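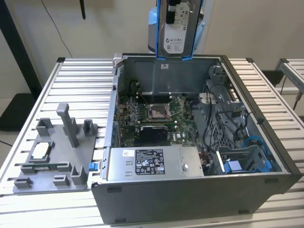

FEATURES

Magazine > Science > Field notes

I went up to the Heltden glacier in August with two pairs of gloves and a borrowed coat, thinking I'd be there to watch other people drill. By the second morning I was on my knees in the snow holding a plastic tube, and I loved it!

The team from Breston had been camped there for 23 days by then, pulling up ice in short lengths and bagging each one (the bags all squeak, and you hear it in your sleep). The deepest piece I handled came from 30 metres down. It's full of tiny bubbles of old air, and if you drop a chip in your tea it fizzes and pops like cereal.

Most of the work is waiting. You wait for the wind, then for the drill, then for the soup. I'd brought a sketchbook and filled 3 pages with the same ridge, because the light on it wouldn't keep still – pink, then grey, then a sort of dirty gold I never did get right.

The ice is in the cold store at Genby now. I'm going to see it cut next month, and I've bought my own coat.

Contact us | © Barrientos Magazine | Back to top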